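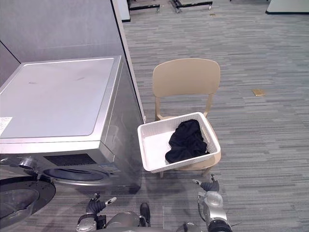 Gornska Hydronics opens training hall for radiant heating installers

Hall includes 117 manifolds, most of them plumbed wrong on purpose

Gornska Hydronics, maker of the Zirora line of underfloor heating controls, will open a training hall for radiant heating installers this June in a former carpet showroom next to its main plant. The company is aware that it spent two decades persuading people to pull up their carpets, and says the rent was good.

The hall covers 4,000 square feet and is built around a single long wall of manifolds. A few work as they should. The others have crossed loops, trapped air, backward actuators, or a thermostat in the bathroom that runs the garage. Trainees work in pairs and have to find the fault before they are allowed to touch a wrench.

"Every one of these came off a real service call," said Diane Carrier, director of training at Gornska. "Some of them were ours. We left the job names off the tags, and people have thanked me for that."

Courses are open to licensed plumbers, heating contractors, and apprentices in their second year or later. The basic course runs two days and covers loop layout, pressure testing, balancing, and commissioning. A longer course on mixed systems, where a new heated floor has to share a boiler with old radiators, begins in the fall. Gornska expects to train about 500 installers in the first year, a figure the sales department wanted higher and the parking lot wanted lower.

The lead instructor is Santeri Lahtinen, who joined Gornska after a long run as a field technician and has taught most of the company's own service crew. He wrote the course book himself. It has a chapter on reading other people's handwriting on manifold labels.

"The pipe is usually fine," said Lahtinen. "Then you look for the paperwork, and it's a pencil note on the drywall that somebody painted over."

Part of the floor in the hall has been poured in sections, with the tubing left exposed at the edges, so trainees can compare spacing and depth. The screed was supplied by Skinach, a longtime partner, which also sent a crew to pour it and then a second crew to pour one corner again. The redone corner is now part of the course.

Vernon Arsenault, president of Gornska, will cut the ribbon at 10 a.m. on opening day. Remarks will be short. The floor will be on, and guests are advised that it is June.

Contractors can register through their regional Gornska distributor. Coffee is included with all courses. Lunch is included with the longer one.

Media contact: Shirley Fehr, communications office, Gornska Hydronics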